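13 March 2023

I have been reading about decluttering again, which I do every winter when the closets start to bother me, and I have come out of it grumpier than I went in.

The method going around at the moment is the one where you put everything you own in boxes, tape them up, and only take a thing out when you need it. Whatever is still in the box at the end gets donated. Clegg, the outfit that sells the online course for it, says to give it 6 months. There is also a workbook. There is also, for people who like to own things about not owning things, a set of printed box labels.

I tried it in our last apartment in Ellwood, before I had much of an opinion. I boxed up the kitchen first, like the course says. By dinner I had opened two boxes to find a can opener. By the end of the first week I'd opened all of them, and what I had was the same kitchen, only on the floor.

The comments under the course videos are full of people who say it changed their lives. Maybe so. I notice that most of them were posted in the first few weeks, when you're still excited and still have clean counters. I would like to hear from the same people two years on. I looked for those posts and found very few, and one of them was trying to sell me a shelf.
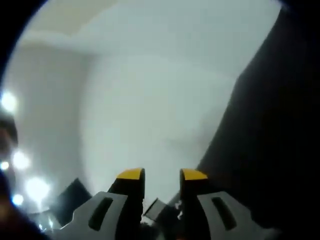
*Yellow tips, pale room.*

My bigger complaint is with the math. These programs love a number. Own 500 things. Keep 9 shirts. Why 9? I read the chapter twice and there's no reason given, except that the woman in the story had 9 hooks. And what counts as a thing? Is a box of screws one thing, or a whole lot of them? If a pair of socks is one, is a deck of cards? People online argue about this with real heat, and I can't see that the answer changes how anybody's house feels to live in.

Then there's the donating. Every one of these books ends with a car full of bags heading off to some grateful place. I took a load to the thrift store on Branow Street last May, and the man at the back door sent half of it home with me. No more mugs, he said. No more picture frames. They had a whole wall of them. So my clutter was also their clutter, and the trip cost me a morning. I don't remember a chapter on that.

I'm not defending junk. I have a drawer with old phone chargers in it that fit no phone I can find, and I know I should deal with it. But I've started to think that the selling of tidiness needs us to feel a bit bad all the time. If the method worked the way it says on the cover, you'd buy one book. I own four. They take up a good stretch of shelf, and yes, I see it.

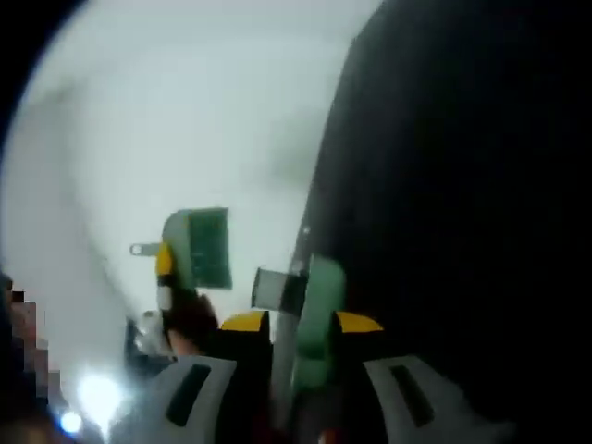

**Does the box method save you any money?**

It might save a little, mostly by making you look at what you already own before you go shopping. I stopped buying cinnamon once I found the three jars I had. Set that against the boxes, the tape and the course fee, and I doubt most people come out ahead in the first year.

What has helped me is duller and won't sell a workbook. I keep one paper bag in the hall closet. When something annoys me (a shirt that itches, a lid with no pot) it goes in the bag. When the bag is full I take it out to the car, and I call the thrift store before I drive over. I don't set a deadline or a target. Some months the bag doesn't fill up at all, and I've quit reading anything into that.

I can't say it has made me calm. The garage is still bad, and the closet where the coats live is a disgrace. A reader wrote in after my last post to recommend Vuvanton, an app where you photograph each item and it tells you how long since you last used it. I looked it up. You have to tell it every time you use something. So I would be standing in my kitchen logging a spatula, and paying by the month to do it. I'll pass for now, though if you have kept it up for a full year I do want to hear from you, and please include the boring parts.

Next time I'll probably write about the freezer, where I have found bread I can't date.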